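Section 4. Hanging and Drying: Grukuneo Entryway Dehumidifier

Applies to the Derolwood and Grimshaw housings. If you have the older Skavora base, skip to 4.6, the buttons are in a different order.

4.1 Before you start

Unit on the floor, flat, feet locked. Coats, scarves, hats, anything on a stand or hook can stay where it hangs. Keep cloth off the grille.
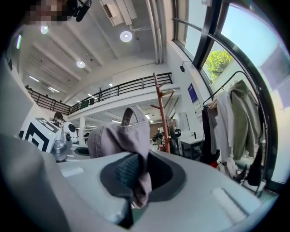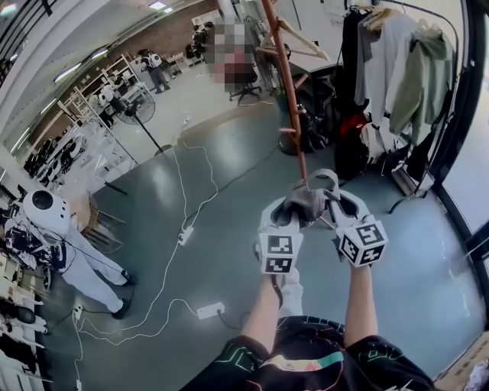 4.2 Placing the unit

1. Pick a spot near the coat stand or rack. Leave 2 feet clear on the grille side.
2. Turn the grille to face the clothes. Not the wall.
3. Plug straight into the wall outlet. No extension cords, no power strips.
4. Push the tank in until it clicks. No click, no start.
5. Wait for the green light.

Note: if the unit was shipped or stored lying down, stand it up and leave it off overnight. Yes, even if the box was the right way up when you got it.

CAUTION: Do not hang anything directly over the top vent. Dripping water gets in the control board and that is not covered.

4.3 First run

1. Press POWER once.
2. Press MODE until the shirt symbol shows.
3. Set the timer. Default is 2 hours, fine for most jackets. Wool wants longer.
4. Close the front door and any window in the hall. Inside doors can stay open.
5. Leave it alone. Opening the lid resets the timer to zero.

Fan is loud for the first few minutes then drops. Normal. A grinding noise is not normal, see 4.7.

4.4 What to hang and how

Heavy coats: on a hanger, buttons open, pockets emptied and pulled out if they are soaked.
Scarves and knits: folded over a bar. Hooks leave a bump.
Rain shells: shake outside first. Hood up so the lining gets air.
Hats: on top, last.
Leather and suede: don't. Dry at room temperature, away form the unit.

Spread the weight. A stand with everything on one side will tip, and if it tips onto the unit the cutoff switch trips. To reset: stand the unit up, wait, POWER twice.

4.5 Emptying the tank

1. When the red drop lights, the unit stops by itself.
2. Press POWER. Unplug.
3. Pull the tank out with both hands, level.
4. Pour down the sink. Not for drinking, not for pets, not for the iron.
5. Wipe the float. If it sticks the red drop stays on.
6. Tank back in. Click.

In a damp November expect to do this daily. Summer, hardly ever.

4.6 Skavora base only

MODE and POWER are swapped. No shirt symbol, use the third setting. Timer is the dial on the side, turn it past the mark and then back or it wont catch. Everything else same as above.

4.7 Filter and care

Clean the filter every 200 hours. The light goes amber to remind you.

1. Unplug.
2. Slide the grille up and off.
3. Vacuum the filter, brush head, low suction.
4. Really dirty: rinse in cool water, no soap, let it dry completely.
5. Filter in, grille down, hold MODE until the amber goes out.

Replace the filter at 1,000 hours. Fan belt at 4,000, dealer only.

CAUTION: Never run without the filter. Lint gets in the coil.

Grinding noise: stop, unplug, check for a button or coin behind the grille. Still grinding, call the dealer. Have the serial number ready, it's on the plate under the tank.

Sheet revised 2023-07-25. Replaces all earlier versions of Section 4.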